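손잡이 달린 상자에 대하여

우리 집 구급상자는 분홍색이다. 이 사실을 밝히는 데 마흔 해 넘게 산 사람으로서 약간의 용기가 필요했다. 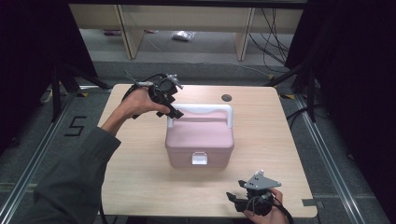 살 때는 색을 고를 처지가 아니었다. 동네 생활용품점 폐점 세일 마지막 날이었고, 남은 것은 분홍색과 뚜껑 없는 회색이었다. 뚜껑 없는 구급상자란 그냥 바구니에 담긴 반창고 아닌가. 나는 분홍색을 들고 계산대로 갔고, 점원은 아이가 좋아하겠다고 말했다. 우리 집에는 아이가 없다. 나는 그렇다고 대답했다.

그 뒤로 나는 수납용품에 관한 의견을 갖게 되었다. 의견이라는 것이 대개 그렇듯 청하는 사람은 없는데 자꾸 늘어난다. 그중 제일 굳은 것을 말하자면, 집에 있는 상자는 손잡이가 있는 상자와 없는 상자로 나뉘고, 손잡이 없는 상자는 결국 가구가 된다는 것이다.

우리 집 신발장 위에는 손잡이 없는 상자가 하나 있다. 안에 무엇이 들었는지는 아내도 나도 모른다. 이사 올 때 올려놓았고, 그 위에 열쇠 접시를 놓았고, 접시 옆에 우편물을 쌓았다. 지금 그걸 내리려면 우편물부터 읽어야 한다. 그러니 앞으로도 거기 있을 것이다. 반면에 손잡이 달린 상자는 불려 다닌다. 부엌에서 손을 베면 부엌으로, 욕실에서 미끄러지면 욕실로 간다. 한 해에 움직인 거리로만 따지면 우리 집에서 나 다음일 것이다.

정리를 가르치는 책들은 이 점에 별로 관심이 없다. 책에 나오는 상자는 죄다 흰색이고, 네모반듯하고, 선반에 꽉 맞게 들어가 있다. 보기에는 참 좋다. 그런데 그렇게 꽉 끼운 상자를 한 손으로, 그것도 다른 손에서 피가 나는 상태로 꺼내 본 저자가 있는지 묻고 싶다. 나는 꺼내 보았다. 처남에게서 빌린 책을 보고 상자를 장만해 구급약을 옮겨 담은 지 한 달쯤 되었을 때다. 무를 썰다 벌어진 일이었고, 상자를 빼내려다 옆 칸의 행주까지 쏟았고, 그날 저녁 구급약은 전부 분홍색으로 돌아왔다. 책도 돌려주었다.

걸쇠에 대해서도 할 말이 있다. 요즘 나오는 상자들은 양옆에 큼직한 잠금장치를 달아 무슨 잠수함처럼 닫힌다. 밀폐가 된다는데, 반창고가 언제부터 공기를 무서워했는지 모르겠다. 나는 앞쪽 한가운데에 작은 걸쇠 하나가 달린 쪽을 편든다. 엄지로 툭 올리면 열리고, 닫혔는지 안 닫혔는지는 소리로 안다. 물론 이런 걸쇠에도 흠은 있다. 걸쇠를 안 채우고 손잡이를 들면 뚜껑만 올라오고 내용물은 바닥에 남는다. 나는 이 일을 두 번 겪었는데, 두 번째는 손님 앞에서였다. 손님은 체온계를 주워 주면서 상자 색이 예쁘다고 했다.

색 이야기가 나왔으니 말인데, 분홍색은 의외로 실용적이다. 눈에 띈다. 흰 상자는 흰 벽 앞에서 사라지고 나무색 상자는 책장에서 사라지지만, 분홍색은 중년 부부의 거실 어디에 두어도 도무지 섞이지를 않는다. 아내가 "그거 어디 있어?" 하면 나는 고개만 돌리면 된다. 급할 때 찾아야 하는 물건이 인테리어와 어울려야 한다는 생각은 누가 처음 했는지, 소화기 앞에 화분을 갖다 놓는 사람과 같은 사람일 것이다.

그렇다고 이 상자를 찬양하자는 것은 아니다. 뚜껑 위에 손잡이가 가로지르고 있으니 다른 상자를 올려 쌓을 수 없다. 아내는 이것을 결점으로 꼽고, 나는 최대의 장점으로 꼽는다. 위에 아무것도 못 올리니 아무것도 안 올라간다. 신발장 위의 그 상자에 손잡이가 있었다면 우리는 지금쯤 그 안에 뭐가 들었는지 알고 있을 것이다. 어쩌면 재작년부터 찾고 있는 보온병 뚜껑일지도 모른다.

지난 12월에는 안을 한번 뒤집어 보았다. 유통기한 지난 소화제와 짝 없는 귀마개, 어느 호텔에서 가져온 반짇고리가 나왔다. 연고는 세 개였는데 셋 다 끝까지 짜인 채 뚜껑이 얌전히 닫혀 있었다. 다 쓴 연고를 도로 넣는 사람이 우리 집에 있다는 뜻이고, 후보는 둘이다. 아내는 자기가 아니라고 했다. 나는 소화제만 버리고 걸쇠를 채웠다.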